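Jultlow Tabletop Items

Data card, release 2

Summary

Jultlow is a catalogue of small household items photographed on tables in ordinary use. It covers 54 tables and 1,916 images. Each image is paired with a plain list of item names. The catalogue is maintained under the Sketemeo project and replaces the release 1 lists.

Contents

Most tables mix drinkware, toiletries, soft toys and small appliances. Items were left as their owners keep them. Cloths and covers count as part of the table and get one entry each, with the pattern noted where there is one (plain, checked, floral).

A typical list for a floral cloth reads: desk fan, pale green; plush toy, lavender; cotton swabs, round clear container; glass jar with handle, dark lid; cup, purple, on its side; cup, blue.

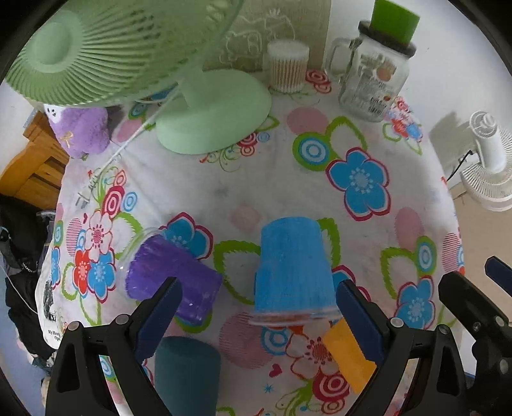

Naming rules

1. Use the everyday name first, then colour. "Cup, blue" is valid; "blue drinking vessel" is not.
2. A container and its contents share one entry when the contents are visible through the side.
3. Orientation is recorded for cups and bottles only.
4. Cables are not listed separately from the appliance they belong to.
5. Items that cannot be named with confidence are entered as "object" plus colour.

Known problems

Handled jars appear as both "jar" and "mug" in the older lists. Fans standing beyond the table are listed in some files and missing from others. Colour names near the blue-purple boundary vary between annotators.

Files

lists/ one text file per image
tables.csv one row per table
names.txt permitted item names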